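I've gone off recipes with exact timings. My neighbour Laimutė Sepp cooks by smell and has never burnt an onion, while I stand there with my phone timer and ruin them every Thursday.

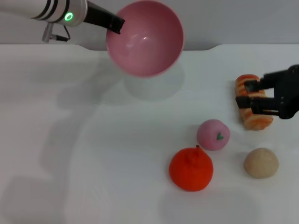
The book I bought says "fry for 5 minutes until golden". Golden! On whose hob? Mine takes that long to notice it's been switched on. I've given those onions almost 20 minutes before now and they were still the colour of paper.

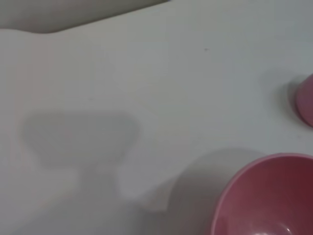

So I'd like cookery writers to tell me what I'm waiting for — the sound, the smell, how it moves in the pan — and leave the clock out of it. My gran's notes just say "till it catches", and I knew what she meant by the time I was ten.
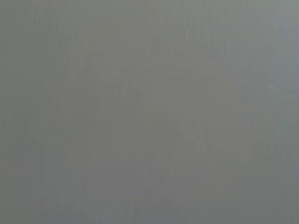

Cakes are different, I'll give you that. I wouldn't bake a sponge without a timer, and I'd want the oven checked first.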